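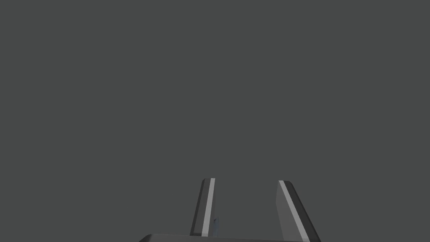

Week 6 handout: Stocks and broths
Basic Kitchen Skills, evening group
Instructor: Serena Gatti

Read this before class. We start at 6:30 and the bones need to be in the pot by 6:45, so there won't be time to go over it from the top.

Stock and broth

The two words get mixed up a lot. In this course, stock means a liquid made mostly from bones, with no salt added. Broth means a liquid made mostly from meat, seasoned so you could drink it from a cup. Store labels don't follow this rule, so check the salt on the package before you use any of it in a sauce.

Stock sets to a jelly in the fridge. That comes from collagen in the skin, joints and feet, which turns to gelatin during long, slow cooking. Breast bones have little of it. Wings, backs and necks have plenty.

Base recipe for chicken stock

2000 g chicken backs and wings
900 g onion, carrot and celery, cut in large pieces (two parts onion to one part each of the others)
2 bay leaves
A few parsley stems
10 peppercorns
Cold water to cover by two inches

Method

1. Rinse the bones and put them in the tall pot. Cover with cold water. Hot water clouds the stock early on.

2. Bring up slowly over medium heat. This takes 50 minutes in the large pots we use. Gray foam will rise. Skim it with a ladle and keep skimming until what comes up is mostly white.

3. Turn the heat down until a bubble breaks the surface every second or two. Leave the lid off. Mariama Sulemana will be going from station to station to check burners, and the back left one on station 3 runs hot.

4. After two hours, add the vegetables, herbs and peppercorns. If they go in at the start they turn to mush and soak up stock.

5. Cook for another hour and a half. Don't stir. Top up with a little hot water only if bones are showing.

6. Ladle through a fine strainer. Don't press on the solids.

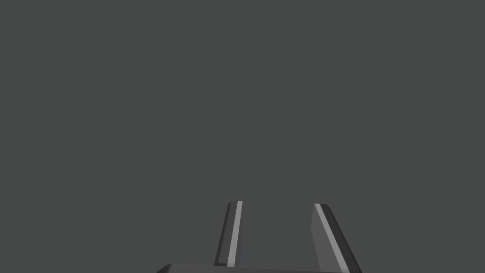
Cooling and storage

Warm stock is a good place for bacteria to grow, and a deep pot stays warm for hours. Divide it into shallow pans, stand the pans in ice water and stir now and then. It should go from 140 F to 70 F within two hours, and down to 41 F within four more. Write the times on the sheet by the sink.

It keeps three or four days in the fridge. Leave the layer of fat on top until you need the stock - it lifts off in one piece when cold. For the freezer, leave an inch of space in each container.

Common problems

Cloudy stock: boiled too hard, or stirred. Fine for soup, not for consomme.
Thin taste: too much water. Strain it, then simmer it down.
Bitter taste: scorched vegetables, or celery leaves left on.
Doesn't set: short cooking time or too few joints. Still usable.

For next week

Bring one quart of your own stock, frozen or chilled. Fuseini Abugri is leading the session on pan sauces and we will reduce it by half, so again, no salt. If you missed week 5, get the knife notes from Abdul-Rahman Abubakari before then.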